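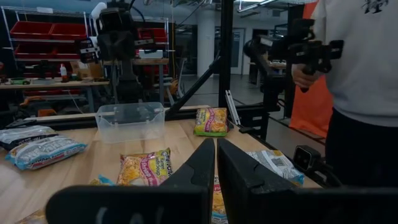
Cell 2 at Skokville gets this check before each block of recording on the packet-to-bin task, and again after any break longer than 40 minutes. Cristian Rengifo filled it in for the Sunday block, with comments from Jairo Nina where marked. Bin goes at the back of the table, left of center, and starts empty. Packets get spread over the wood with different colors and brands mixed, and at least one lying at an angle like the white and blue one on the left side. The operator stands clear of the table edge with the controller held at chest height.

## Before power

- [x] Emergency stop pressed and released, arm does not move on release
- [x] Frame bolts hand-checked
- [x] Cables on the arms clear of the joints through full travel
- [ ] Floor behind the operator clear

*Comment:* Extension cord was across the walkway. Moved it before we started, but it needs a cover. Left open.

## Gripper and wrist camera

- [x] Fingers close evenly, tips meet without crossing
- [x] No cracks or food dust on the inner faces
- [x] Wrist camera lens wiped
- [x] Both fingertips visible in the camera view when open

*Comment (J.N.):* Left finger screw took a quarter turn. Please check it again at the end of the block - it was loose last time too.

## Table and packets

- [x] Bin empty and not cracked
- [x] No split packets
- [ ] Scraps and torn wrapper removed
- [x] Layout changed from the previous episode

*Comment:* Wrapper scraps are still getting left on the table between episodes. Either clear them or log them as clutter in the episode note. The policy from the Kao set learned to reach for scraps, and we don't want that again.

## Controller and recording

- [x] Trigger returns fully when let go
- [x] Arm stops when the controller is set down
- [x] Disk space enough for 1000 episodes
- [x] Clock on the Prirneck logger matches the wall clock

*Comment:* Delay between hand and arm felt normal. Four test episodes recorded and played back. One had a dropped packet; kept it and tagged it "drop". Do not delete drops.

## Stop recording if

- anyone reaches over the table while the arm is live
- a packet splits
- the arm touches the frame or the rail
- the operator has been on for 9 episodes past the planned swap

## Open items

1. Cord cover for the walkway - Cristian
2. Thread lock on left finger screw - Jairo, ask Brason which type is safe on the finger material
3. Scrap cup on the side bench, so there is somewhere to put torn wrapper

Cleared to record with items 1 and 3 open. Item 2 to be done before the next block.

C. Rengifo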